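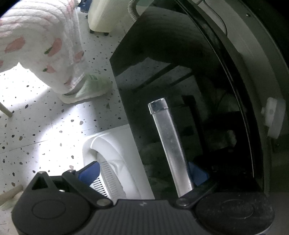

So the Gritovley council race is finally settled, and I've been glued to it since February, which tells you a lot about my social life. There were six people running for one seat! For a town our size that's kind of wild.

The final count came in last night: 3,708 ballots, and the winner got in by 38 votes. Thirty-eight! I know more people than that from my gym. Turnout was nearly 56 percent, way better than the last special election, when I walked into the Lirnach Street polling place and had my pick of the booths.

My candidate lost, by the way. I liked her plan for the Lunde bus line (evening service, please, I'm begging) and I knocked on doors for her two weekends in a row, mostly talking to dogs through screens. The guy who won wants to put the parking lot at Teso Park first. I don't love it, but he did come to every single forum and he answered the sewer questions without looking at his notes, so fair enough.

There might still be a recount. The deadline to ask for one is next week, and I'll be refreshing the county page until then. If you live out by Lunde and want to carpool to the swearing-in, leave me a comment!

Posted 2024-08-01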